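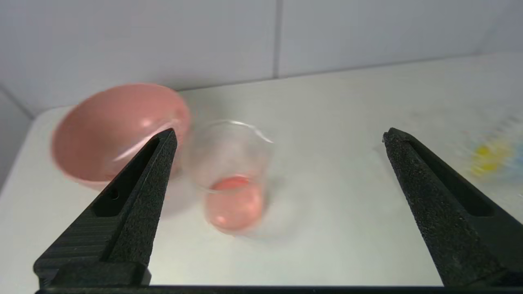 Pink liquid in a glass beaker, beside a pink bowl

Cochineal is a red dye made from a tiny scale insect that lives on prickly pear cactus, and I've been a little obsessed with it ever since I ate a very pink yogurt and read the label. The color comes from carminic acid, which the insect makes to put off things that want to eat it (didn't work on me!). Growers brush the females off the cactus pads, dry them and grind them up. People in Mexico and Peru were dyeing cloth with it long before the Spanish arrived and started shipping it to Europe by the sackload.

What I love is how touchy it is – a squeeze of lemon pushes it toward orange, and a pinch of baking soda drags it off to purple.
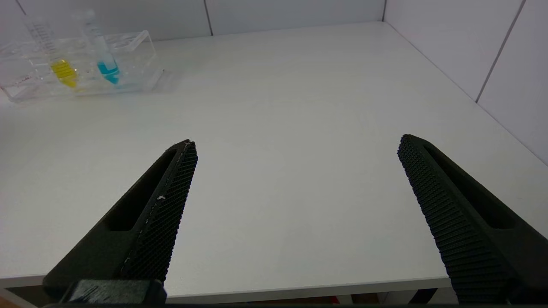
Wool takes it best, usually with alum to help it stick. Cotton is fussier and comes out paler, at least when I do it. My friend Aitana Mateos swears by cream of tartar in the pot, and her reds are brighter than mine, so I've started copying her. On food labels you'll find it as carmine or E120, and you'll see it in lipstick too.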